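Soltmont wants its robots to learn from people

18 March 2023
9 comments | 17 shares

Lucimara Cavalcanti has spent the winter passing things to robots. She runs data gathering at Soltmont, where a small team records examples for a learning system called Holanda. Each one is a short run of arm movement and camera footage, steered by a person.

"You do the task through the robot, and it keeps what the joints did and what the cameras saw," she says. "Then you do it again with the book at a different angle."
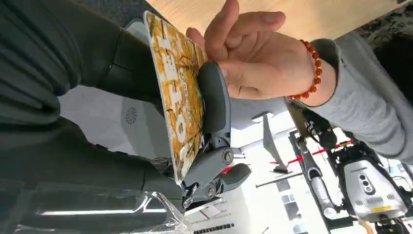 A book between the gripper and a hand.

Handovers are hard, according to Cavalcanti. People let go at different moments, and some never quite let go. The team began on them in December and now has 417 usable examples. A further 100 were thrown out, mostly over timing faults between the cameras.

Wagner Guerra looks after the floor work. Yellow tape on the carpet gives the operators a fixed area, and he is strict about it.

"If the tape moves overnight, I want to know," he says. "We lost a day to that once."
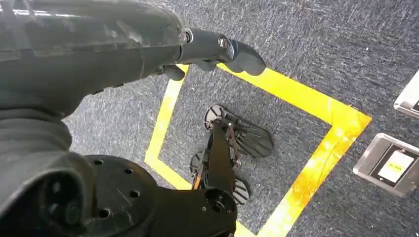
ROBOTICS / Training data

Guerra prefers wrist cameras for close work. They catch the fingertips and whatever lies just past them, but they also catch a lot of the arm. He used to crop that out. Now he leaves it in, as the system seemed to do worse without it.
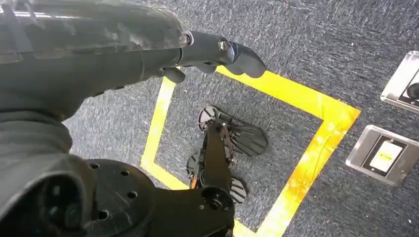 He also keeps the failed attempts, filed apart from the rest. Cavalcanti would like more of them used. "A miss and a second try is a good example," she says. "We argue about this most weeks."

Desk tasks come next, with boxes and small items among the usual cables.

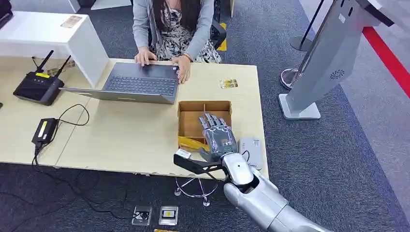
"Tidy desks are no use to me," says Cavalcanti. She expects to finish the desk set by summer, if she can find two more operators.

Comments

Manolis Andreadis
Who decides what counts as usable? Would have liked more on that.

Shaimaa El Ouafi
We had the same tape problem. Marker pen dots under the corners helped.

Emerson Barros
With Guerra on the cropping.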